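From: Tianyou Xia
To: Pumville Fix-It list
Date: 2021-08-17
Subject: Re: [pumville-fixit] old Dell tower, worth bothering with?

Meng wrote:
> Has anybody had a chance to look at the tower I dropped off in July?
> My sister says to junk it and buy a laptop, but it ran fine right up
> until it started shutting itself off, and I only need it for email and
> the Darkemum newsletter. Also, is it hard to get the drive out? I'd
> like the photos off it whatever happens to the rest. And is there any
> point in adding memory?

Hi Meng, hi all,

Yes! Sorry, I meant to write last week and then the garden got away from me. I've had the side off it now and I'm going to vote against your sister on this one. It's a nice machine to work on, and I say that as somebody who has bled on a lot of computer cases.

Drive first, since you care about that most. It's easy. There are no screws to hunt for on these, it's all blue plastic: anything blue is something you're supposed to squeeze or lift. The drive sits low down at the front end of the case in its own little bay. Unplug the power lead and the data cable (pull on the plugs, please, not the wires), pinch the blue tabs, and the whole thing comes out in your hand. Then you can put it in one of those USB adapters and copy the photos off at your kitchen table. I have an adapter you can borrow, just remind me, it lives in the Skaltby box with the label printer.

I'd copy the photos before doing anything else at all. Last time I put that off I was copying someone's folder of 355 wedding pictures from a drive that was clicking at me, and I don't want another evening like that.

Now the shutting off. My money is on heat, or else the power supply. Mine did the same thing a few years back and it was old thermal paste that had gone to chalk. So the plan is: clean off whatever is on top of the processor, fresh paste (a dot, a small one, we're not frosting a cupcake), heatsink back on, and let it run for 13 hours or so of nothing in particular and see if it stays up. If it still quits on us I'll swap in a power supply I know is good. They're cheap used, so please don't order a new one yet.

Memory: sure, if you want. It's the cheapest way to make an old desktop feel less sleepy. But buy the two sticks as a matched pair and send me the part number before you pay, I've been burned by listings that say "fits all Dells" and then don't. For email and a newsletter you may not notice a huge difference. A solid state drive would do more for you, and since the old one has to come out for the photos anyway, that would be the moment!

Oh, and to whoever asked me off-list about working on a tower standing up versus lying down: down, always. Screws stay where you drop them and you aren't holding the thing steady with your knee. Take the power cord out first and press the power button for 5 seconds afterward, and touch bare metal on the case before you go poking at the board.

I'll be around most evenings if you want to come do the paste yourself, Meng. It's worth seeing once. Bring a coffee filter or two if you have any, they're great for wiping with because they don't leave lint, and I'm out.

Couple of photos.

Tianyou
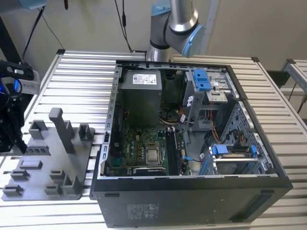
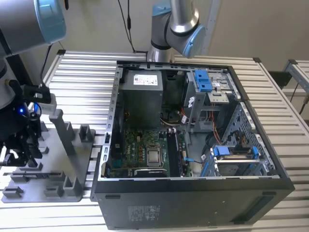 Side panel off, power supply at upper left, memory slots to the right of the processor, blue plastic at the drive bays.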